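Plitusgate, 21/08/2019

Erura opens sorting room for household donations

Erura has opened a sorting room at its Plitusgate site, where donated household goods will be checked and grouped before they go out to families moving into a first home. The room covers 198 square meters and replaces a storage area the organization had used for 3 years.

Donors can drop off kitchenware, toys, linens and small household goods on weekday mornings. Items are moved to the tables in baskets and sorted by size and use. The work tables are marked off in squares with blue masking tape, so that each kind of item has its own place while a basket is being emptied.

"We tried printed mats in May and they slid around," said Gwendolyn Doucet, site manager. "Tape stays put, and when it wears out we lay a new strip."
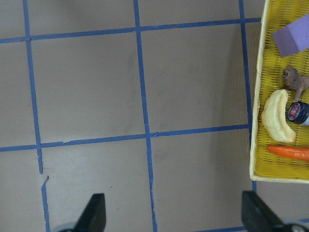
Reisinger, a local moving company, will deliver the finished boxes. Erura expects to pack 180 boxes by the end of the year and has space to store 2000 single items.

Large furniture, mattresses and electrical appliances cannot be accepted at Plitusgate. Those should go to the Brutness depot, which is open on Saturdays.

Press contact: Svenja Baumgartner, Erura, Plitusgate office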